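Rirnholm Hall, August walk-through: my checklist and comments

I go round the hall every August before the fall bookings start, and I type up the list the same evening while my notes still make sense. The building dates from 1921, so some of this never changes and some of it changes every year!

Front entrance
Door closer: OK. It used to slam, but I backed the screw off a little and now it shuts like a polite person.
Threshold strip: OK.
Handrail: NEEDS WORK. Wobbles at the bottom post. I tightened it by hand, but it wants a longer bolt.

Smoke alarms
Hallway: OK, pressed the test button, ears still ringing.
Kitchen: OK.
Back stairs: FAIL. Chirping. New battery in, still chirping – I've ordered a Trunadard to replace it.

Fire extinguishers
Needles in the green on both. Tag on the kitchen one is out of date, so I called Kermani and they'll come by before the first booking. Please don't hang coats on the hallway one (you know who you are).

Tables and chairs
Wooden tables: OK. I ran my palm along the edges for splinters and leaned hard on every corner. The brown one has held up well and only needs a coat of oil, maybe over the winter. 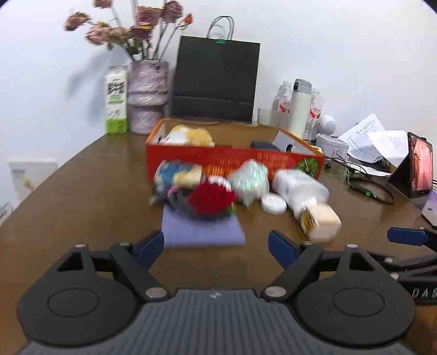
Folding chairs: MOSTLY OK. We're licensed for 100 people and we have over 100 chairs, so I pulled 2 with bent legs and put them by the shed. Don't sneak them back in.

Kitchen
Outlets by the sink: OK, both trip and reset.
Fridge: OK, though the door seal is getting tired.
Water heater: NEEDS WORK. The Zollix takes forever to warm up and ticks the whole time. I'd like somebody who knows heaters to look at it.

Back stairs and yard
Treads: OK, grip tape still stuck down.
Light over the steps: FAIL. Bulb is fine, so I'm guessing it's the switch. Bring a flashlight if you're locking up after 9 p.m.
Gate latch: OK after some oil.

Next check: right after the clocks change. The ladder is back behind the stage, left side.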